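Opinion > Automation > Public Demonstrations

Filed under: Views from the Floor

April
By the Editorial Desk

What an Open Day Owes Its Visitors

The robotics workshop at Julletti opened its doors to the public last month, and 119 people signed the visitor sheet. Most came from the surrounding towns. A good number were parents with school-age children, and a smaller number were employees of firms that are deciding whether to buy equipment of this kind. The program promised a live demonstration of robot handling, a short talk, and a period for questions.

This publication attended the afternoon session. It is our view that the event was worth holding, and that its hosts should hold it again in a different form.

The strongest part of the day was the access. Visitors were permitted to stand close enough to the bench to follow the work, and staff from Floltia, which supplied the control software, spoke in ordinary terms about what the machine was being asked to do. They repeated a task when a visitor had missed it. They also let a failed grasp stand as a failed grasp, and the operator began again without comment. A public that sees only edited film of robots has little basis for judging them. A public that has watched a machine miss an object several times, and then pick it up, is in a better position.

The hosts also showed the view from the robot's wrist on a large screen. This was the right decision. From the visitor's side of the barrier, a robot appears to reach for a thing in much the same way a person does. The wrist view corrects that impression. Much of what the camera takes in is the robot's own hardware, and the room beyond is bent into a circle. Any system that must act on such a view has a harder job than the audience would otherwise suppose.

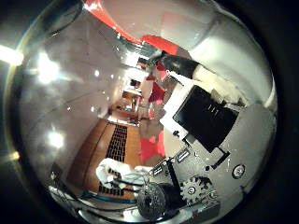 Why place a camera at the wrist when one on the ceiling would see the whole room?

A wrist camera stays near the object as the hand closes in, at the point where a ceiling camera's view is most likely to be blocked by the arm. Many workshops use both and compare the two.

That exchange came up more than once during the afternoon, in slightly different words, and it deserved a place in the printed handout. The handout instead gave four pages to the history of the sponsoring company, Peñalver, and one paragraph to the equipment. Visitors who wished to know what they were looking at had to wait for a member of staff to become free.

Our second objection concerns the figures. A poster near the entrance stated that the system had completed 656 successful grasps out of 790 attempts. It did not say which objects were used, whether they were moved between attempts, or whether a person had stepped in to help. Without those facts the number cannot be weighed. The staff we asked were candid and answered at length, and their answers were more favorable to the project than the poster was. They should have been printed beside it.

The third objection is to the talk. The speaker described the coming change in warehouse work as settled and gave it ten minutes. Several people in the room work in the warehouses in question. The Okia distribution center, a short drive from the workshop, employs 300 people, and its management has stated that it is reviewing automated handling. An institution that invites the public to see such machines should expect to be asked about jobs, and should send someone prepared to reply. On this occasion the question was raised from the back row and referred to a company website.

It may be said that a demonstration is a technical event and should be kept to technical matters. We do not agree. The workshop receives public support, the invitation was addressed to residents, and the residents asked fair questions. They are entitled to the same care in the answers that was plainly given to the machine.

We recommend three changes before the next open day. The results should be published with the conditions under which they were obtained. The handout should be rewritten with the equipment in first place. The question period should be lengthened to a full hour, with a representative of a local employer on the panel.

The workshop has indicated that a further session is planned for the fall. Registration is expected to open in August.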